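Search this site Enter keywords Go
Notes for Speakers: Sharing One Open Floor
August | By Rasha Tarawneh, Workplace Services, Neller
Print this page | E-mail this page
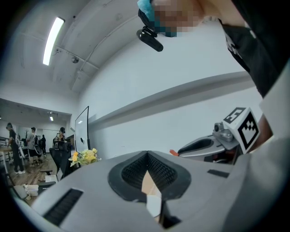 1. Opening (two minutes)

Welcome the audience and introduce yourself by name and department. State that the talk concerns the daily use of open-plan rooms: where people stand, where furniture is kept and how lighting is managed. Questions are taken at the end.

Refer to the opening slide. Several people are on their feet on the wooden floor, with a mesh office chair in front of them and a tall whiteboard standing at an angle beside it. Ask those present how often they hold a conversation standing up in their own department. Allow a short pause for answers.

2. Standing room

The staff survey conducted by Ebise Ayele received 431 replies. Of these, 93 named a lack of clear floor as their chief concern. Read both figures slowly, as they do not appear on the slides.

Explain the rule adopted at Neller. Each open area keeps one stretch of floor free of desks, and chairs are returned to their places when a group disperses. Staff wearing headsets may stand wherever they can hear well, provided that the walkway remains open.

3. Whiteboards

A whiteboard turned at an angle can be read from two sides of a room and may also serve as a light screen between groups. Remind department heads that boards are shared property. Notes to be kept overnight should carry a name and extension number. All others will be wiped at 6 p.m.

Přemysl Čierny has asked that the marker order be mentioned. Requests go to his office by e-mail.

4. Ceilings and light

Return to the opening slide if time permits. The ceiling is white and curved, with a long fluorescent fixture at the upper left, while the deeper part of the office has a lower section with small lights. Rooms of mixed height require separate switching. The proposal from Brandes covers 17 rooms and is under review; no completion date should be given.

5. Questions

Questions on furniture are referred to Zdislava Matoušek. Questions on cost should be taken in writing. Please leave the lectern microphone switched off for the next speaker.

Print this page | E-mail this page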